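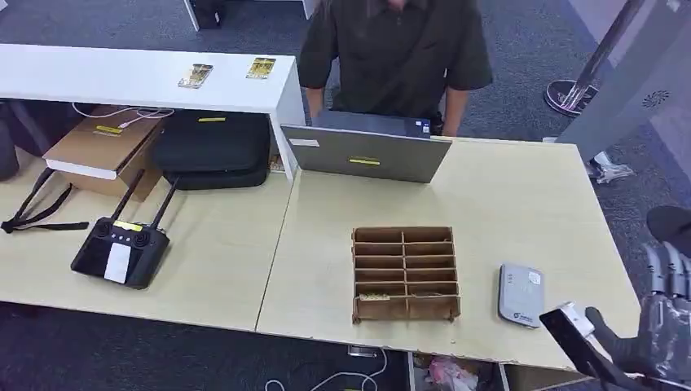
What should I check first when I'm comparing two grippers?
Start with how each one lets go. Most hands will close on a thing, and the slow ones show themselves on release.

By Gülizar Karakaya
August
Print | E-mail
Reading time: 2 minutes

Use the same few objects for every hand. Ours are a phone, a sponge and a mug. Put a strip of masking tape on the desk and start each reach from it. Log the misses by cause: slipped, dropped early, never touched.

Change one thing at a time. If you swap the controller and the fingertips together, throw that set out and start over.
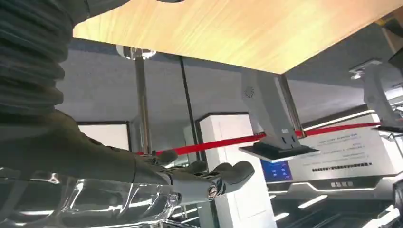
CEKCOMBE, August. Wim De Haan ran the Pemis hand and the Trelten hand 30 times each per object. The Trelten was faster on the mug and worse on the sponge. Wrist cameras need their own check: clean the lens, then look at the view with the hand open and again with it closed.

Tighten finger screws by hand after more than 220 grips. Keep the spares in a jar with the size on the lid.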